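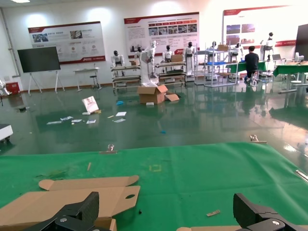
How to claim for a bag the airline sent somewhere else

A delayed-bag claim comes to you in pieces. There's a report number, a tag stub, a web form, a second web form that wants the number from the first, and an email from an address that can't receive email. Think of a cardboard box before anyone has folded it, lying flat on a green tablecloth with its flaps and cutouts showing: all the parts are present, and it won't hold so much as a sock. Your job over the next week is the folding. I've done it three times now, most recently after Aguiar flight 604 delivered me to Trinbridge and my suitcase to its own private vacation.

Before you leave the airport

Go to the baggage desk. Don't go home first, don't eat first, and don't believe the friend who says you can do it all in the app. The desk is usually past the last carousel, behind a pillar, staffed by one person who didn't lose your bag and has been hearing about it since lunch. At Trinbridge the desk is run by a contractor called Tenent, so the person helping you doesn't work for the airline and will mention this.

Ask for a written report. Airlines have different names for it, but it should have a reference number, your flight, your bag tag number and a delivery address. Read the address out loud. Mine had the right street in the wrong town, and Edileuza Teixeira, who was behind the counter that evening, fixed it in ten seconds. Fixing it by phone the last time took most of a Tuesday.

Also ask these things while you have a live human:

Where was the bag last scanned?
Will it be delivered, or do I have to come back for it?
What can I buy in the meantime, and who do I send the receipts to?

You may get a firm answer to one of them. Write it down, with the name of whoever said it.

Keep the tag stub

It's the little sticker they put on the back of your boarding pass or hand you as if it were trash. Photograph it. If you've already thrown it out, your tag number may still be in your booking online, under a menu you'd never open by choice.

Buying what you need

The word to remember is "reasonable," and the airline gets the first try at defining it. Underwear, a toothbrush, a plain shirt, a charger and contact lens solution have all gone through for me without a murmur. If you're headed to a wedding, a decent outfit can be argued for, but send the invitation along with the receipt. My brother-in-law, Magnus Morrison, tried to claim noise-canceling headphones on the grounds that he was upset. He was told no in four languages.

Get itemized receipts. A card statement says you spent money in a drugstore and leaves the rest to the imagination, and claims departments have a dark one.

My total came to $408, most of it shoes. I had flown in sandals.
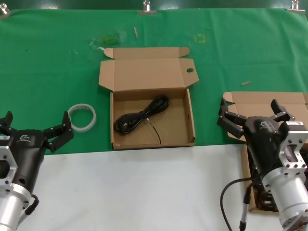

Putting the claim together

Do it as one PDF if the form will let you. Mine ran to 8 pages, in this order:

A short cover note with the report number at the top
The report itself
Boarding pass and tag stub
A list of purchases with date, store and amount
The receipts, in the same order as the list

Keep the cover note dull. Say what flight you were on, when the bag was due, when it turned up, and what you're asking for. You'll want to include a paragraph about how you felt at the carousel. Write it, enjoy it, and send it to a cousin.

Check the deadlines before you do anything clever. They vary with the route and the airline, they're in the contract of carriage, and a delayed bag and a damaged one usually run on separate clocks. If yours comes back late and also missing a wheel, report the wheel right away as its own problem.

When they don't answer

I wait 2 weeks, then reply to the original message with the same PDF attached and one added line asking for a decision. Keep the subject line exactly as it was. After that, try the airline's written complaints address, then your travel insurance or the card you paid with, either of which may cover delayed bags. Insurers generally want to see what the airline said first, including if what it said was no.

If you're offered a voucher, look at the expiration date and ask whether you can have the money instead. I asked, and a man named Jeferson Trindade wrote back "Yes, of course," as though I'd asked for a napkin.

The suitcase came on the fourth day, at 6 in the morning, with somebody else's ribbon tied to the handle. I've left it on. It's much easier to spot now.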